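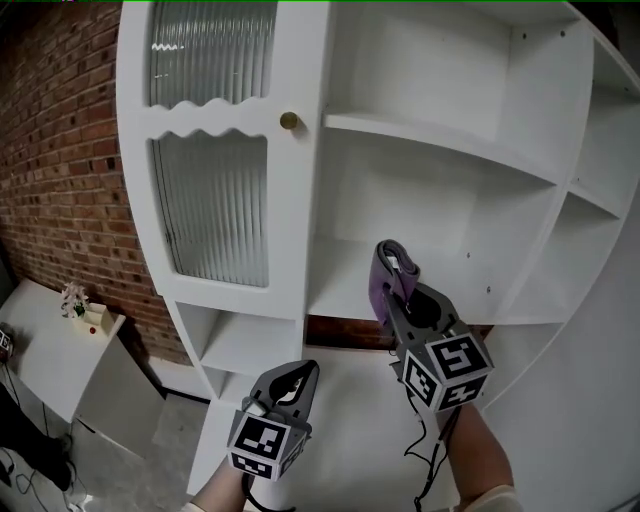 A folded purple cloth held in the right-hand gripper, inside the lower open compartment of a white cabinet.

Hokberg Learning Library
Robots and Machines: Ages 8 to 12

The Stulix Hand Kit: How People Show Robots What to Do

Putting a cloth away in a cabinet is an easy job for most people. You look for a space, reach in, set the cloth down and let go. You do not have to think about each finger.

For a robot, the same job is difficult. A robot has to find the shelf, move its arm without bumping the door, and open its hand at the right moment. This page explains one way that robots can learn such jobs. It also describes the Stulix Hand Kit, which schools and clubs may borrow from the Hokberg Learning Library.

What is a gripper?

A gripper is a robot's hand. Most grippers do not look much like your hand. Many have only two jaws, which open and close like a pair of kitchen tongs.

The grippers in the Stulix Hand Kit are unusual. They are not attached to a robot at all. A person holds one in each hand and uses them to do ordinary work around a room. The person squeezes a handle to close the jaws and relaxes it to open them.

In the picture, the gripper on the right has a purple cloth between its gray jaws. The gripper on the left is not reaching into the shelf. In many household jobs, one hand works while the other waits, and a robot has to learn about waiting too.

Why not let the robot practice by itself?

Some robots do learn by trying a job again and again. This can take a long time, and a robot that makes a mistake may break a shelf or damage its own arm. It is often quicker for a person to show the robot how the job is done. This kind of teaching is called learning from demonstration. A demonstration is a careful showing of how to do something.

You have learned many things in the same way. Someone showed you how to tie your shoes, and you watched and copied.

There is one problem. A person has five fingers on each hand, and the robot may have only two jaws. If you pick up a cloth by pinching it between your thumb and two fingers, the robot cannot copy you exactly. When the person works with grippers, the person and the robot have the same kind of hand. The person must find a way of doing the job that the robot could do as well.

What are the black-and-white squares?

Each gripper carries a cube with bold black-and-white patterns on it. These patterns are called markers. They look a little like the square codes on posters and tickets, but they do a different job.

The kit includes a camera that the demonstrator wears on a headband. The camera records what is in front of the person. A computer then searches each picture for the markers. It already knows how large they are and what each pattern looks like. If a marker looks small, the gripper is far away. If a marker looks tilted, the gripper has been turned.

You can try this idea with a playing card. Hold it close to your face, and then hold it at the end of your arm. Tilt it to one side. The card has not changed, but its shape looks different to you each time. The computer uses changes like these to work out where the gripper is.

The markers are on a cube for a good reason. When the gripper turns, one face may move out of sight. Another face can often be seen instead.

From a recording to a lesson

A video is made of many still pictures shown quickly, one after another. The Stulix camera takes thirty pictures every second. A recording that lasts 100 seconds therefore contains 3000 pictures.

The computer studies these pictures in order and makes a list. The list says where each gripper was, which way it was facing, and whether its jaws were open or closed. A learning program then compares many lists from many demonstrations. It looks for what the camera saw and what the grippers did next.

One recording is not enough. Suppose that a robot had seen only one cloth, placed on only one shelf. It might learn to move its arm to that exact spot every time, even if the shelf were somewhere else. The robot needs to see the job done in different rooms, with different objects and by different people.

Last year, borrowers of the kit made 732 recordings of cloths being put away. The library's reviewers checked all of them and kept 374 for teaching. In most of the others, a marker had been covered by a sleeve or by the cloth itself. In a few, the person had forgotten to start with the jaws open.

A few words from the people who run the kit

Nafula Masanja is in charge of lending the kit to schools. Her advice to new demonstrators is to slow down.

"Children are often very good at this work," she says. "They do tend to hurry at the end. We ask them to place the cloth, open the jaws, and take the gripper straight back out. The last part is a piece of the lesson too."

Zulkifli Sitompul reviews the recordings. He was asked which objects are the hardest.

"Cloth is hard," he says. "A block keeps its shape when you lift it. A cloth bends and hangs down, and it never bends in quite the same way twice. A folded cloth is easier than an open one, so we suggest that groups begin with a folded one."

What is in the kit?

Two hand-held grippers, left and right
Two marker cubes, already fitted
One camera on an adjustable headband
Two cables
One small recording computer
Six practice cloths and a set of soft blocks
A printed guide for the adult leader

There is no robot arm in the kit. Recordings are sent to the Hokberg workshop, where the learning program is run on a robot called Esia. Groups that take part receive a short video of Esia trying the job they have demonstrated. Esia does not always succeed. The video is sent in either case, together with a note about what may be changed next time.

How to take part in a demonstration

1. Choose a job with a clear beginning and a clear end, such as moving a folded cloth from a table to a shelf.
2. Ask an adult to check that the cabinet is steady and that nothing breakable is close to where you will be working.
3. Look at where the cables hang. You should be able to reach forward without pulling them.
4. Roll long sleeves back from the marker cubes.
5. Put on the headband and hold both grippers where the camera can see them.
6. Say "start" and do the job at a calm pace. Look at the place where you are working.
7. Say "stop" when the grippers are back in front of you.
8. Move the cloth to a new starting place and begin again.

Please do not use the grippers near a stove, near water or on stairs. The jaws are not strong enough to hurt a finger badly, but they can pinch.

A note about privacy

The camera records whatever the demonstrator looks at. Before you begin, ask everyone in the room whether they are willing to be recorded. Put away letters, school reports and family photographs. A group may ask for its recordings to be erased at any time, and no reason has to be given.

Words to know

Demonstration: a showing of how a job is done.
Gripper: the part of a robot that holds things.
Jaws: the parts of a gripper that open and close.
Marker: a pattern that a computer can find easily in a picture.

Borrowing the kit

The kit is lent to schools, libraries and clubs for two weeks at a time. There is no charge, although the borrower pays for return delivery. One adult from each group must attend a short training session, held on Saturday mornings and led by Jucélia Camargo. No kits are lent in December, when the grippers are cleaned and their batteries are replaced.

Requests should be made by a teacher or group leader at the library's lending desk.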